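Chapter 13

Putting things back: mugs, hooks and the shared worktop

What this chapter covers

Where mugs live. Stands, hooks, shelves. Handles and which way they point. The covering underneath. Washing up gets its own chapter (14), so not much of that here.

You will need: a mug with a handle, a mug stand, a table or worktop with something laid over it. A pencil. Part 2 of the workbook if you have it, the loose sheets if you don't.

Before you start

Think about the last shared kitchen you used. A staff room, a student house, a church hall. Where were the mugs? Most people say "in the cupboard" and then, after a bit, "well, some of them". The rest are on the draining board, the windowsill, someone's desk, the top of the microwave. One in the car.

Write down your own list. Short is fine. Keep it, you'll want it for the exercise at the end of section 13.3.

13.1 Why start with mugs

Because everyone has them and everyone puts them somewhere. A plate goes on a pile. A fork goes in a drawer with the other forks. A mug is awkward. It's hollow, it has a bit sticking out of one side, it won't stack properly unless it was made to, and two mugs bought on different days hardly ever match. Put six in a cupboard and the handles fight.

Also they get picked up more than anything else in the room. Count the trips on an ordinary morning if you like, or take our word for it. Anything handled that often needs a place that takes no thought. Reach, drop, done. If the place is fiddly the mug stays on the table, and then there's another next to it.

The kitchen at Trasthorpe, which comes up all through this book, had one long cupboard for mugs, above the kettle. Tall people fine. Short people stood on tiptoe with a wet mug in one hand. By the middle of October the cupboard was nearly bare and the table was covered. No rota fixed it. A stand on the table did, mostly. We come back to the "mostly" in 13.4.

13.2 Kinds of stand

Tree. A post with arms coming off it. Takes up little room at the bottom, a lot at the top. Can tip if all the mugs are hung on one side, so load it evenly, one this side, one that side.

Rail. Hooks in a row along a bar, fixed to the wall or under a shelf. Good when the table is small. Needs drilling, so no good for renters.

Rack. Mugs sit upside down or at a slant. Drains well. Holds fewer than you expect.

Shelf with hooks below. The Nunberg pattern, as it gets called in the older books. Mugs below, plates above. Looks lovely in drawings. In use people knock the mugs with the plates.

We use a wooden tree for most of the exercises, beacuse it's cheap and you can move it. Serex do a wire one, Salminen a folding one, either will do. If yours has a wobble, put a coin under the foot for now.

13.3 The handle

All of hanging a mug comes down to the handle. People learn this without being told and so never notice they know it. Slow down and notice it.

Stand a mug on the table. Handle pointing at you. Now hang it up, one hand, ordinary speed. You'll have turned it in the air, or turned your wrist, or grabbed it by the rim and come at the arm sideways. Do it again with the handle pointing away. Again with it to the left. It's a different movement each time.

Three things to write down for each go:

Where you took hold. Rim, body, handle.

When you turned it. On the table, in the air, at the stand.

Whether it knocked anything on the way.

Most students find they have one favourite handle position and fiddle the mug round to it first, a small twist on the table before lifting. That twist is worth having. Make it a habit, it saves chips. A chipped rim is nearly always from the last inch, mug swinging on to the arm and tapping its neighbour.

Holding by the handle feels right for drinking and is wrong for hanging. Your fingers are in the hole the arm has to go through. Take the body instead, loosely, from the side. Big mugs need the whole hand. Small ones you can pinch at the rim, as long as it's dry.

Get your list out now. For every mug that wasn't in the cupboard, say which way its handle would have been pointing and how far it was from the nearest hook. Guess if you have to.

13.4 What goes underneath

Bare wood marks. Painted wood marks worse. A plain covering over the table takes the knocks and stops the noise, and noise matters more than you'd think at seven in the morning in a shared house.

Dark matt coverings hide tea. They don't hide smudges, which come up paler, and they come up first in the middle where all the work goes on. Wipe with a damp cloth, not a wet one. Smooth out wrinkles before you stand anything tall on top. A stand on a wrinkle leans, and a leaning stand sheds mugs.

And the "mostly" from 13.1. The Trasthorpe stand worked until someone pushed it back against the wall to make space for a laptop. Half the arms then faced the wall and couldn't be reached. Mugs back on the table by Sunday. Leave a clear ring all the way round, a hand's width at least. Mark it in pencil on the covering for the first week if people keep creeping in on it.

First edition (under 2000 words for the whole chapter, if you can find a copy) put the stand dead centre. We'd now say off to one side, with open table left for standing a mug down. You need somewhere to put it before you hang it. The twist in 13.3 happens there.

Exercise 13a

One mug, one stand. Mug upright on the covering, handle towards the front edge of the table, stand off to the right. Plan the move on paper first: hold, lift, turn, hang. Then do it, then move the handle round a quarter turn and plan again. Compare the two plans with a partner's. Arguements are useful, note them down.

Fig. 13.1 Dark green mug upright, handle to the front, with the wooden mug stand on a brown covering. 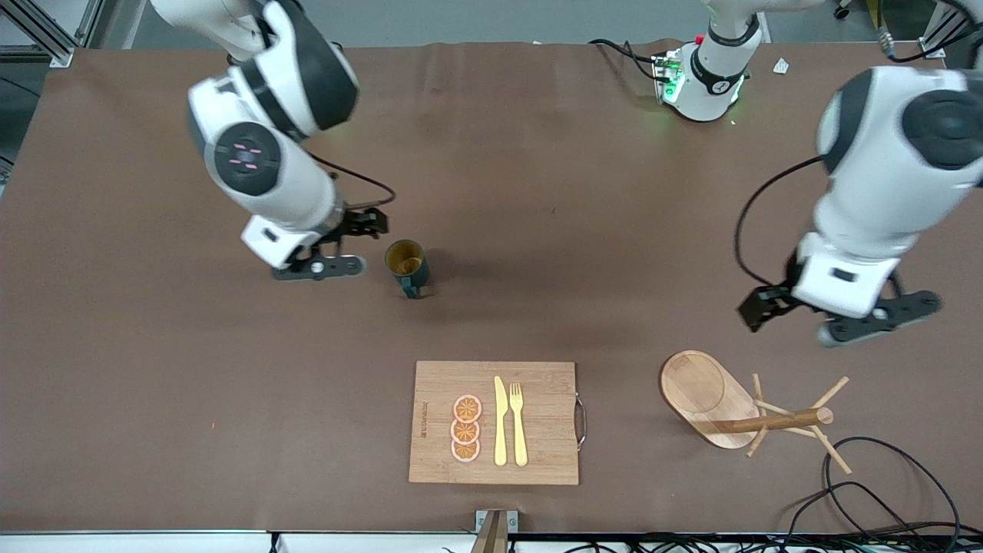
Qianru Zeng would start a step earlier: left-handers should shift the stand to the other side before they plan anything, or the turn comes out backwards and they'll think they've got it wrong.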